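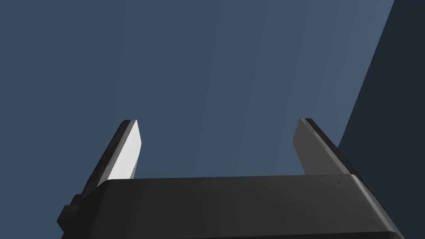 ## 4. Setting up the wrist view in the simulator

I wrote this section after setting up the Tara cell for the third time and forgetting the same step for the third time. You'll want the simulator running before you touch the real arm, and you'll want the wrist view working before you do much of anything in the simulator. It saves a lot of guessing later when you're trying to work out which finger is which.

Before you start, you need:

- the Tara cell file, already imported (section 3)
- the Prevon gripper model, with both fingers attached
- the tool settings from the real controller, if the cell has already been built

### 4.1 Place the camera

1. Open the cell file and send the arm to its home pose. Don't skip this even if it looks like it's already home. The file remembers the last pose somebody saved, and that somebody was probably me.
2. In the tree on the left, click the gripper body, then add a camera as a child of it. If you add it to the arm's last link, the picture will look fine until you swap tools, and then it won't.
3. Move the camera back behind the palm and a little above it, looking out along the fingers. I like to have the top edge of the housing running across the bottom of the view, with both fingers pointing up and away from you.
4. Open the gripper all the way. You should see two separate fingers with a clear gap between them and nothing in the gap but background.
5. Save the camera as `wrist_view`, all lowercase. The Custura logger looks for that exact name and doesn't complain when it can't find it – it just records nothing, which cost me an entire afternoon.

> **Note:** A slight tilt in the housing edge is fine. I used to spend ages getting it dead level, and it makes no difference to anything we do with the view.

### 4.2 Check the fingers

With the gripper open, look at the two inner faces, the ones that do the gripping. With the light coming from the left and above, the left finger's inner face is very bright and the right one is a duller gray. They're the same material in the model! I once changed the color on one of them to make them match and then had to explain myself to Charoen Ruangrit, who had built the model and was very patient about it.

1. Close the gripper slowly with the slider. Both fingers should move at the same speed and meet in the middle.
2. If only one moves, open the joint panel and look for the mimic setting on the right finger. It should point to the left finger, multiplier 1.
3. Open the gripper again and compare the tips. They should be squared off, with a small bevel. If yours are rounded, you've loaded the old finger set, so go back to section 3 and pick the other one.
4. Turn on collision shapes and check that they sit on the fingers. If they float off to one side, delete them and let the program build them again.

> **Caution:** Don't copy finger positions from the simulator straight to the real gripper. The simulator measures from fully closed, and the controller measures from wherever it was last zeroed. Zero the real one first (section 6), with your hands well out of the way.

### 4.3 Set the logger

The logger needs two numbers from you. Set the buffer to 400 frames and the port to 1163. If something else on your machine is using that port, pick a free one and change it in the Reinholz bridge settings too, because the two have to agree.

Run the short test move from the **Checks** menu. It opens the gripper, closes it and opens it again. When it's done, play back the recording and make sure the fingers in it do the same thing.

### 4.4 When it doesn't look right

**The background is one flat color.** Fine for this check. A plain blue-gray behind the fingers is all you need until you load parts.

**The view is solid gray.** The camera is inside the housing. Pull it back a bit at a time until the fingers show up.

**The fingers flicker while closing.** Usually the collision shapes are overlapping. Rebuild them as in 4.2, step 4.

**The view freezes but the arm keeps moving.** Restart the bridge, then the logger, in that order. I've tried it the other way around plenty of times and it has never once worked for me.

**The fingers are mirrored.** Check the camera's scale in the properties panel. A minus sign sneaks in there if you dragged a handle past zero. Type in 1 for all three values and save again.

Once the test move plays back cleanly, save the cell file under a new name and go on to section 5, where we load the parts tray.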